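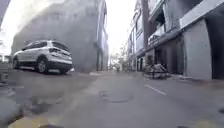
Grerton Curb Notes

Hi! This is my little dataset of street parking rules, typed up from the signs on the streets I walk to work and back (plus a few detours when the bakery line was too long). It started as a text file on my phone after my second ticket in a month, and it kind of got away from me.

What you get

One CSV, curbs.csv, with up to 2000 rows. Each row is one stretch of curb between two signs, or between a sign and a corner. There are 13 columns and most of them are boring: street name, side, start and end house number, days, hours, permit zone, that sort of thing. The fun one is "notes", where I typed whatever the sign said that wouldn't fit anywhere else. Please read it before you filter anything out!

A second file, zones.csv, matches the permit letters to neighborhoods. Nga Võ made that one and it's much tidier than mine.

How I wrote things down

Hours are 24-hour time, no colon, so 0800 and not 8am. Open it in a spreadsheet and you'll lose the leading zero, so import that column as text. "Side" is odd or even, going by house numbers. I used left and right for the first batch and then walked home the other way and confused myself completely. If there's no sign at all, the rule column says "none posted". It doesn't mean parking is legal there.

Known problems

Street cleaning hours change in November and I only have the summer ones. Hemuvance Avenue got new signs while I was halfway down it, so the even side is newer than the odd side. Umetti Lane has two signs on one pole that flatly disagree, and I entered both. Loading zones are patchy, sorry.

Fixes

Send me the street, the side and what the sign says, word for word. Hakim Osman sent a whole pile for the blocks behind Benmoussa Market and they're all in as of June 8, 2023. Use the data for whatever you like, but check the sign before you leave your car, and please don't forward me your tickets.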